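Unit 4: Formats, Editions and Catalog Records for Novels

Reading before class: course packet, pages on edition statements. Bring the worksheet from Unit 3.

4.1 Work, edition, copy

A work is the text as a whole. An edition is one published form of that text. A copy is a single item from an edition. The hardcover, the paperback and the e-book of one novel are separate editions of one work, and each gets its own record and its own ISBN. A second printing with no changes to the text stays under the first record.

Our sample title is the novel Clisteo, published by Montoya. The hardcover has 308 pages. The paperback is reset in smaller type and has a different page count, so page references in reviews and study guides do not carry over from one to the other. Always cite the edition along with the page.

4.2 Front matter

Take the title from the title page. The cover and spine often shorten it or add a series line. Record the series name and volume number in the series field and leave them out of the title field. Blurbs, award stickers and "now a major film" lines are not transcribed.
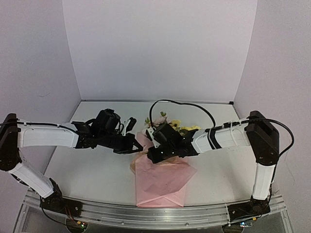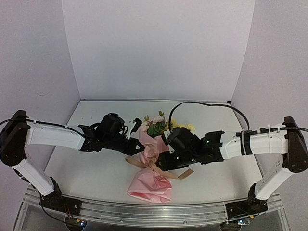

4.3 E-book files

Two file types are covered in this course.

Reflowable. Text adjusts to the screen and the font size chosen by the reader. There are no stable page numbers. Cite by chapter and paragraph, or by location number if the reading app supplies one.

Fixed layout. Each page keeps its printed design. Used for picture books, cookbooks and graphic novels. Page numbers can be cited as in print.

Offline reading requires that the file be saved to the device. A title that opens only in a browser window is recorded as online access, even if the store page calls it a download.

4.4 Store descriptions

The text on a store page mixes publisher copy, reader comments and details generated by the store. Only the publisher copy may be used as a source for the summary field, and it should be cut to plain statements of setting, main character and central problem. Maximum length for the summary field is 1,000 characters, spaces included. Do not give the ending.

Format labels vary between stores. In the Comon catalog, "digital" covers both e-books and audiobooks. In Grukordale it means e-books only. Check the file type before filling in the format field.

4.5 Exercise

Use the Clisteo packet handed out on Tuesday.

1. Write one record for the hardcover and one for the e-book. Link them at the work level.
2. Mark every field where the 2 records differ.
3. Rewrite the store description as a summary for the catalog.
4. List any detail in the packet that could not be confirmed from the title page or its reverse.

The exercise is graded out of 18. Missing edition statements lose one mark each. Unit 5 covers translations and abridged texts.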